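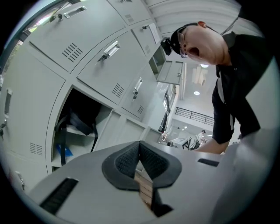
## Week 2 – Listening before you write

Welcome back, everyone, and a special hello to those of you who enrolled late and are still finding the stairs. Last week we talked about why people keep oral histories at all. This week we get down to the interview itself, and I'd like you to read these notes before the tutorial, preferably with a cup of tea and a pencil.

### What we mean by an interview

An oral history interview is a long conversation with a purpose. It is slower than journalism and a good deal looser than a survey, and the person you're talking to (we'll say *narrator* in this course) decides a fair bit of where it goes. You'll have a list of topics in your lap, and I hope you'll let yourself wander off it. Some of the best material in the Talwood collection came out of a question on school lunches that ended, a long way down the track, with the closing of the butter factory.

### Preparing

Please do your homework on the place first. Learn the names of the streets, the big employers, the bad floods. If your narrator says "before Catterall's shut" and you have to ask what Catterall's was, no great harm is done, but you've broken the thread, and some people don't pick it up again.

Write down 20 topics and then cross out half. I mean this quite seriously! A long list makes you hurry, and narrators can feel it – they start giving you short, helpful answers, as though they were at the bank.

### Asking

Open questions do most of the work:

- "Tell me about the kitchen in that house."
- "What would a morning have been like?"
- "How did you hear the news?"

Try to avoid asking two things at once. The narrator will answer the second and forget the first, and so will you.

Then there's silence, which we all find dreadful to begin with. When an answer finishes, wait. Look interested and keep your mouth closed. People very often have a second answer sitting behind the first, and it's usually the one they've been thinking over while they gave you the other.

### Afterwards

Write your field note the same evening. Spell out names and nicknames while you remember them, and note any topic you'd like to return to. Then start on your summary, following the layout of interview 819 in the reader.

### For the tutorial

Listen to the first side of the Talwood interview and bring 300 words on one moment where you would have asked something different, and what you'd have asked. Handwritten is fine. The consent forms are due back in April, so please collect yours on the way out.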